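Bench people wanted for the Plolletti tool room (part time, paid, no experience needed)

We are looking for two people with patient hands to join the cleaning and sorting bench at Plolletti, our lending library for craft tools in Assunção. If you like wiping, checking, matching and putting away, and you get a small thrill from a drawer where everything is back in its place, please keep reading!

First, a little about us. Plolletti lends out the small things people need for sewing, paper work, flower arranging, model making and all the other hobbies that eat up a kitchen table. Right now there are 2932 items on the list. Members take a kit home, use it, and bring it back, and then it lands on our bench. That is where you come in. Returns pile up fast in May, when the school shows and the garden club both want the same shears, and we would love to have the new people settled in by then.

What you would be doing

Most of the shift is scissors. We have long ones, stubby ones, pinking shears, embroidery scissors, and a few old pairs that came from a tailor's shop and are a joy to hold. Each pair gets wiped down with a terry towel, handles and blades both, then opened and closed a few times to feel for a loose pivot. Glue gets the plastic scraper and a drop of oil. Tape gunk is the worst, and you will develop opinions about tape. When you wipe a blade, keep the cloth folded thick and work from the handles toward the tip.

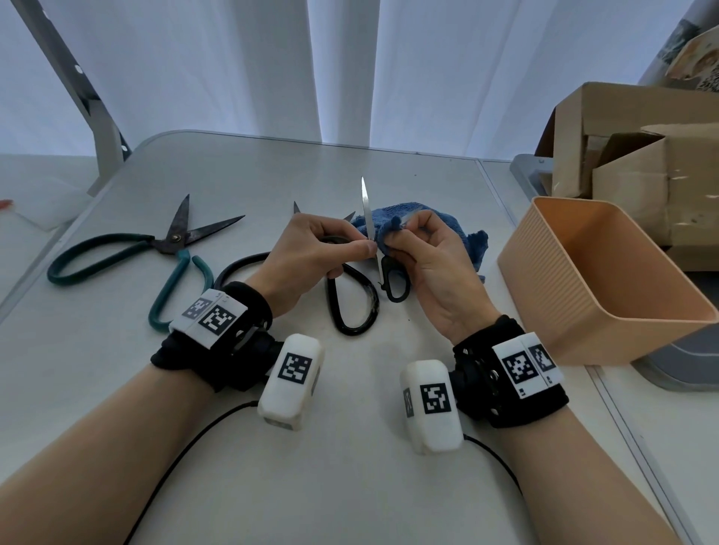 Gervásio Brandão wrote to us after the last call went up to ask whether it was true that we don't sharpen anything at the bench, and if so, why anyone would bother oiling a dull pair. It's true, we don't. Dull scissors get a paper tag and go in the sharpening tray, and the tray goes out to Ernura when it is full. They still get cleaned and oiled first so that nothing sits there getting rusty while it waits its turn. He also thought we should use cotton rags. We have tried those, and we like terry better for getting in around the screw, but bring your favorite rag and make your case!

After scissors come the odds and ends: tweezers, thimbles, tape measures, rulers, hand mirrors, magnifiers, seam rippers, bone folders. Glass gets a clean, dry part of the towel and a look against the window for smears. Anything chipped goes to the shift lead, please, and never back in a kit (even if the chip is tiny and it is your favorite one).

Then it all gets sorted. We use whatever holds things well, so you will be working out of plastic tubs and cardboard boxes as much as proper drawers. The kit card tells you what belongs together. Some kits have 19 pieces and some have three. If a piece is missing, write it on the back of the card and set the kit on the gray cart by the door. We will chase it down.

You would fit in well here if you

are happy doing careful work with your hands for a few hours at a stretch
can be around sharp things without rushing
can tell us when something looks off, even if you're not sure what it is
don't mind the radio (we take turns)

You don't need to know a thing about sewing. One of our best people at the bench had never threaded a needle, and still hasn't. You can sit or stand, the tables fold and we can raise them on blocks, and if you need a different setup just tell us when you write.

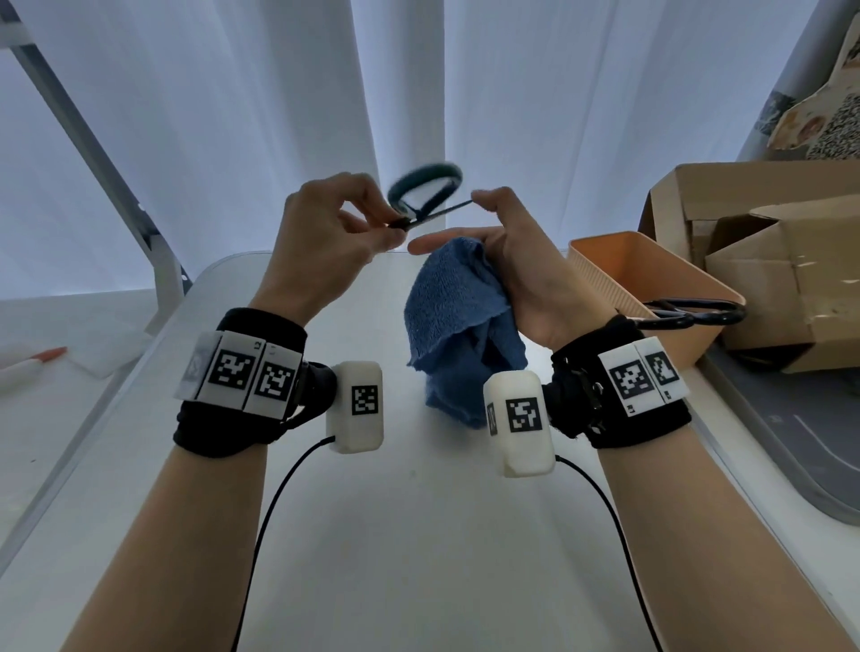 HOURS, PAY AND PLACE

Two shifts a week, each from 9:30 in the morning to 1 in the afternoon, with a real break in the middle. You can swap shifts with the others as long as there are two people on the bench. Pay is 200 per shift, and your first shift, the learning one, is paid the same as the rest. You also get a free membership, so you can take home any kit you like, including the good embroidery scissors.

We are upstairs in the Tekura building, room 197. There is an elevator, and it is slow. Coffee is on the landing. Please wear closed shoes, tie back long hair, and leave rings and bracelets at home if you can, as they catch on the terry loops.

HOW TO APPLY

Send us a short note with your name, which mornings suit you, and something you have cleaned, mended or put in order that you were pleased with. It can be a junk drawer. No résumé, no cover letter. Or stop by any open morning before noon and ask for the bench; we will hand you a towel and a pair of scissors and you can see if you like it.

We read every note and we answer all of them, usually within the week. If both spots are taken by the time you write, we will ask whether we can keep your name for the fall, when the costume kits come back covered in glitter.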